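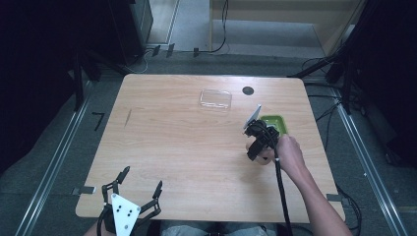
Page 2 of 8

Ticket 1826 – Purchase planning, hand-held grippers and bench
Opened by: Zinhle Mahlangu
Status: waiting for requester
Site: Ojeda
Date: Mar 31, 2026

Problem as reported: The order for the second table was stopped by the Nement budget form. The form accepts the grippers as a pair, but it puts the finger pads, cables and table clamps in the class "consumables", and this class is closed for us until June. Without these parts the second table can't be used, so I don't want to release the grippers alone.

Checked so far:
– Changed the class of the cables to "accessory". Form accepted it.
– Same change for the pads. Form gave error 447 again.
– Asked Osanura to quote the pads inside the gripper price. They answered that they can do it only when the quote is for two full sets.
– Asked Wurkeck for the table and the clamps on one line. No answer yet.

Note on the pads: I would like to keep them in this request and not push them to the next one. The pads on the set we work with have frayed edges on top and white dust on the surface. Transparent lids are in the task list for both tables, and I don't want to start the second one with no spare pads in the drawer.

Note on the table: please plan the same kind as now, light wood with a cable hole in the top. The cable length must be measured before we order. My first estimate was taken from the drawing, and the drawing shows only the table, without the way the cable takes on the floor.

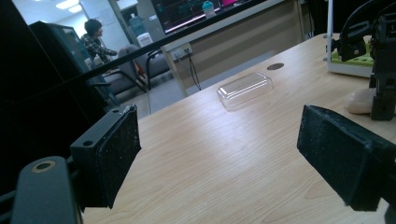
Can we buy one gripper now and the other one after June?

The form allows it, but the Osanura price is valid only for the pair, and a single unit would need a new quote and a new approval.

Next steps:
1. Zinhle to request the quote for two full sets, with pads inside the price.
2. Remind Wurkeck about the table and clamps.
3. Nement support to tell us if error 447 comes from the class or from the supplier code – I suspect the second, but I could not test it with my account.

Please do not close this ticket when the quote arrives. The cable length is still open.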